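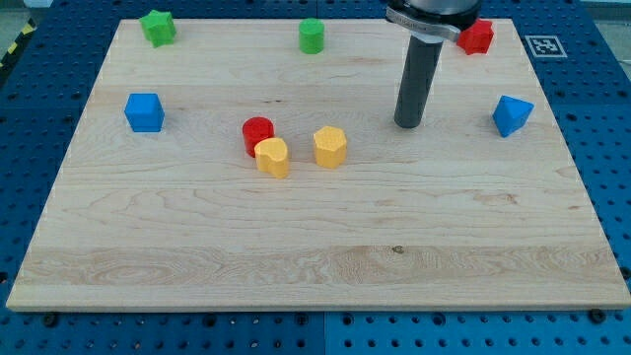
Heat from the old workings

Stand on the lane above Ellbridge on a February morning and you'd never guess there was a power source under your boots. The flooded mine tunnels hold water at 16 degrees all year round, and by next winter that gentle warmth will be heating 227 homes!

Marlene Pelletier, the project's lead engineer, can hardly keep still as she shows me the first borehole. Water comes up, gives its heat to a bank of pumps in the Kavanagh building, then goes back down a second shaft to warm up again (it's a lovely bit of plumbing, and I made her explain it twice).

The scheme is costing £13m, with Genico putting in the pumps and the council holding a 34 per cent share. Drilling at the Rurkitley end has been slower, thanks to a band of hard sandstone, but the crew are through it now.

"My gran heated her house with coal from this seam," says Oddur Bjarnason, whose terrace is first in line to be connected. "Same hole, cleaner curtains."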